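Cleaning sponge

A cleaning sponge is a block or disk of porous material used to carry water and detergent to a surface and to lift soil from it. Most household sponges sold today are made from regenerated cellulose or from flexible polyurethane foam. Natural sponges, taken from the skeletons of marine animals of the phylum Porifera, are still sold for bathing, car washing and some decorating work.

Materials

Cellulose sponges are made from wood pulp dissolved into viscose. Salt crystals, usually sodium sulfate, are mixed into the viscose together with short reinforcing fibers and a dye. The mass is heated in a mold until the cellulose sets, and the crystals are then melted and washed out. The size of the crystals determines the size of the larger pores. Cellulose is hydrophilic and swells when wet. It stiffens on drying unless a humectant such as glycerin or magnesium chloride has been added.

Polyurethane sponges are formed by reacting a polyol with a diisocyanate in the presence of water. The reaction releases carbon dioxide, which expands the mixture into foam. The cured block is cut with band knives or die-cut to shape. Foam made this way stays flexible when dry but takes up water less readily than cellulose.

Melamine foam is harder and has a very fine open-cell structure. It works as a mild abrasive and wears away in use.

Absorption

A sponge holds water by capillary action in the small pores and by simple filling of the large ones. Water in the large pores drains under gravity soon after the sponge is lifted. Absorption is commonly reported as the mass of water held divided by the dry mass. In the Horkitz drip method, the sample is soaked for 8 minutes in 500 milliliters of water, hung from one corner for 2 minutes, and weighed. Carrasco and Yousafzai compared 133 retail samples by this method and found that pore size distribution predicted retention better than density did.

Shapes

Rectangular blocks produce the least cutting waste and make up most of the retail trade. Round sponges are cut from sheet with a circular die, and the offcuts are shredded for cushion filling. The Grisov works and its successor, Sandhu, supplied round sponges mainly for bathing and for applying polish. 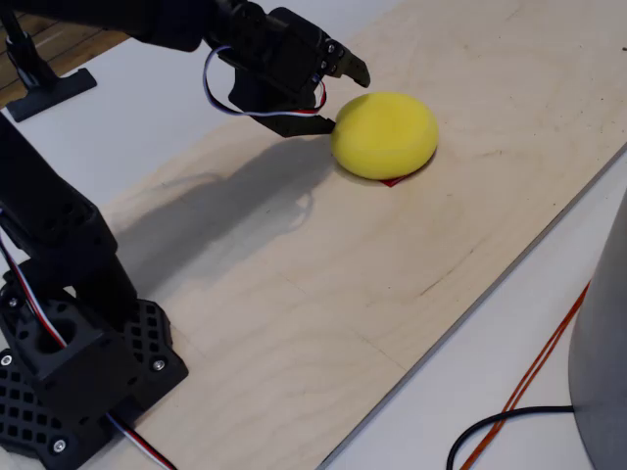 A round yellow sponge on a plywood board.

Hygiene

Damp sponges support the growth of bacteria, chiefly in the interior pores, where food residue collects and drying is slow. Rinsing and wringing remove part of the residue. Heating a wet sponge reduces the bacterial count but does not sterilize it, and sponges containing metal must not be heated in a microwave oven. Regular replacement is generally advised.

See also: Brindden cloth, Loofah, Scouring pad, Viscose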